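Teaching a Two-Finger Gripper to Find Its Own Way Around the Shop
Part four of the Gellus build

Welcome back, and thank you for all the kind notes after part three. If you have been following along, you now have an arm that moves without shaking itself off its base, a gripper that opens and closes when you ask it to, and a small camera at the wrist that sends a picture to your computer. That is a lot! Give yourself a pat on the back before we go any further.

In this part we are going to put the camera to use. By the end you will have a set of saved viewpoints and a gripper that knows where its own fingers are in the picture. Set aside an evening for it. I did mine in our shared workshop after supper, with a thermos of tea, and it was one of the nicer evenings of the whole build.

What you need

The arm and gripper from parts one to three
A laptop with the Stunance viewer installed (the free version is fine)
A strip of masking tape and a marker
A soft cloth for the lens
A notebook, a paper one, for the positions

Step 1. Tighten everything again

I know, I know, we did this last time. But the little screws in the finger linkages do settle once the gripper has been worked a few times, and a loose one will spoil everything that follows. Go over both fingers with the small hex key. Snug is enough. If you lean on it you will pinch the joint and the finger will stick halfway, and then you will be taking it apart again like I did in September.

Step 2. Set the camera angle

Power up the arm, open the viewer, and move the arm to its rest position. Loosen the camera clamp just until it turns with a firm push. You want the gripper at the bottom of the picture, in the middle, with a finger on either side and plenty of room above them for the world beyond. It is tempting to tilt the camera down until the fingers fill the view - they are handsome things, after all - but then the software has nothing to look at except the gripper.

Once you like the angle, tighten the clamp and put a piece of tape across the joint between clamp and wrist. Draw one straight line over the tape with the marker and slit the tape along the joint. If the camera ever gets bumped, the two halves of the line won't meet anymore and you will know at a glance.

Step 3. Mask the fingers

Open the Mask tab and choose New. Close the gripper, trace around it with the mouse, and save. Then open it all the way, trace again, and save that one too. The viewer blends between the two as the fingers move. You needn't be fussy with the outline, but do stay a little outside the metal. Mine was too tight at first, and the bright edges of the aluminum kept being picked up as something new in the room.

Step 4. Save your viewpoints

Now for the fun part. Drive the arm slowly from place to place, and whenever it has a good view of something that stays put, stop and press Save. Walls, door frames and racks that never move all make good landmarks. Write the name and the joint numbers in your notebook as you go.

I ended up with 14 viewpoints, and I would not go below that in a room of any size. Pick a few with the gripper close to something large, too. Those near views teach it more than you would expect, and they show you early on if your mask is off.
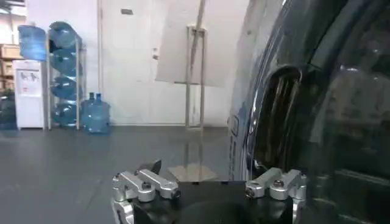

Dalibor Hudec wrote in to say that shiny black surfaces gave him no end of trouble at this stage. His software kept latching onto reflections and treating them as landmarks, and every time he moved a lamp the arm thought the room had changed. He got past it by drawing an Ignore box over anything glossy before saving the view, and he suggests doing the same with floors that have any shine to them.

That is very good advice, and I have gone back and done it in my own setup. The Ignore tool is the gray square next to Save. Drag it over the shiny part, leave the dull parts alone, and save as usual. It adds a minute to each view and it is a minute well spent.

Step 5. Run the check

Send the arm back to rest and press Verify. It will visit each viewpoint in turn and give you a match score out of 3000. My first pass had one view at 1276, which is poor, and I found I had saved it with the ceiling light glaring straight down the lens. I saved it again from slightly lower and it came up nicely. Anything above the green line on the score bar is good enough to work with.

Keep a hand near the stop button the whole way through, please, and keep the speed at 26 percent or under. You can go faster once you trust it.

If a view keeps failing, wipe the lens, look at your tape line, and then redo the mask, in that order. In my experience it is nearly always the lens.

Next time we will have the gripper pick something up on its own, so start looking around for a few light boxes you don't mind seeing dropped.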